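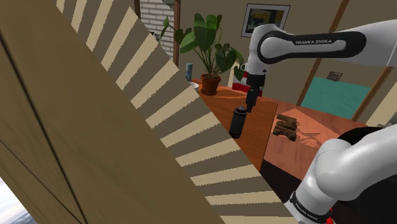
Plan library update: room labels and dimensions in the small house sets

2023-12-30

The Bolumgate plan library has been reissued with a single rule for room dimensions. Until now the sheets came from several drafting offices, and each office measured in its own way. Some gave the clear distance between finished walls. Others gave the distance between wall centerlines, which makes every room look larger on paper than it is on site. In a house of 700 square feet the difference can decide whether a bed and a closet fit on the same wall.

All sheets now show clear dimensions, finish to finish, at floor level. Centerline dimensions are kept on the framing sheet only. Where a room has a sloped ceiling, the plan shows a dashed line at the point where headroom drops below the limit set in the title block, and the floor area beyond that line is listed separately.

Door swings have been redrawn on every plan in the Putau series. On the earlier sheets the bathroom door was drawn opening inward against the vanity. It now opens outward into the hall, and the hall has been widened by 9 inches to take it. The bedroom next to the hall loses the same amount. Buyers who hold the May issue should replace the floor plan and the electrical plan together – the switch positions moved with the door.

The 3D views have been regenerated from the same model as the plans. The older views were drawn by hand from the plans and did not always agree with them, mostly at window heights. Furniture in the new views is drawn at full size. No scaled-down sofas have been used to make the living room look deeper.

The Eltetti two-bedroom plan is not part of this reissue. Its stair is being redrawn to a different rise, and the upper floor will change with it. Lieven Dierckx is handling the stair sheets.

Files are supplied as PDF and DWG. Layer names follow the Van Rooij list, with walls, openings, fixtures and text kept apart. Print the PDF at actual size, with page fitting switched off, and check the scale bar before taking any measurement from the sheet.
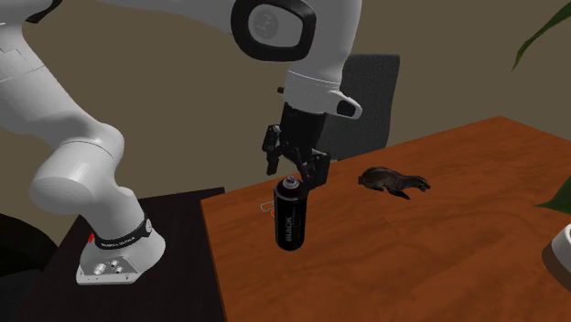 Frans Cuypers writes that the separate listing for low headroom should also appear in the area table on the cover sheet. He compared two attic plans by their cover figures and ordered the one with less usable floor. His request has been accepted. The cover table will carry a second column from the next issue, and holders of the current set will receive the revised cover at no charge.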